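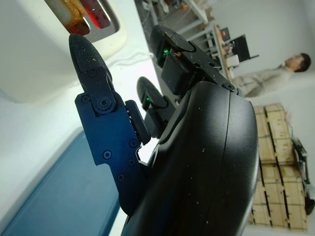 Page 590

Chapter 6
Hands, Hinges and Toast

By Lamai Intarasuk
July

The earlier chapters dealt with arms. An arm gets a tool to the right place, and for a good deal of home and workshop building that is enough. A hand is harder. It has more joints in less space, the parts are smaller, and the wiring has to pass through places that are always bending. This chapter covers the fitting and first trials of a hand with several fingers, working at an ordinary kitchen counter with an ordinary toaster.

The toaster was picked at Jeradby, the shared workshop where most of the work in this book was done. It is a good test object for a builder. It stays where it is put, the slot is narrow, and bread is cheap. It is also hot, and a hand that cannot be trusted near a hot slot should not be trusted near much else.

6.1 What the hand has to do

Look at the long finger, with its dark blue plate and the tapered black tip beyond the hinge. The tip is pointing at the slot while the elements glow and the bread is still down. This is the position we will call "standing off". The finger is close enough for the wrist camera to show the tip and the slot together, and nothing has to be touched.

Standing off should be learned before gripping. Many builders go straight to picking up the toast and then cannot tell whether a failure came from the arm, the finger or the program. With the tip held still near the slot, each can be checked alone. If the tip drifts, look at the wrist first. If the tip shakes, look at the hinge.

6.2 Screws and plates

The plate on the long finger is held with screws that can be reached from outside. Keep to this in your own build if you can. The first hand made at Jeradby, known as the Nosura, had its screws on the inner faces, and the whole finger had to come off before a single one could be tightened. We did this often enough to draw up a new plate.

Tighten the hinge screw last. It should be firm, and the finger should still fall under its own weight when the power is off. If it stays where you leave it, the joint is too tight and the motor will run warm.

6.3 Lights and dust

Small green lights show on two of the fingers. In this build a green light means that the finger has power and is answering the controller. It does not mean that the joint is in the right position, and readers should not use it as a check of that.

The black casing shows every speck of dust. Dust on the back of the hand does no harm. In the hinges it does, and they should be brushed out after every 2,000 movements, or sooner if there is bread about – crumbs are worse than workshop dust.

6.4 Before you begin

Have the arm from Chapter 2 fixed to the bench and moving freely. Keep the toaster cable clear of the path of the wrist. Set the stop switch where you can reach it without leaning across the counter, and stay in the room while the toaster is on.

Reader comments

Prusgate: The note about the hinge screw saved me a motor. Mine had been far too tight since Friday.

Jankauskaitė: Could the plate drawing go in the appendix? I can only find the old one.

benchend: Does 6.3 apply to nylon hinges as well? Mine seem to hold on to crumbs even after brushing.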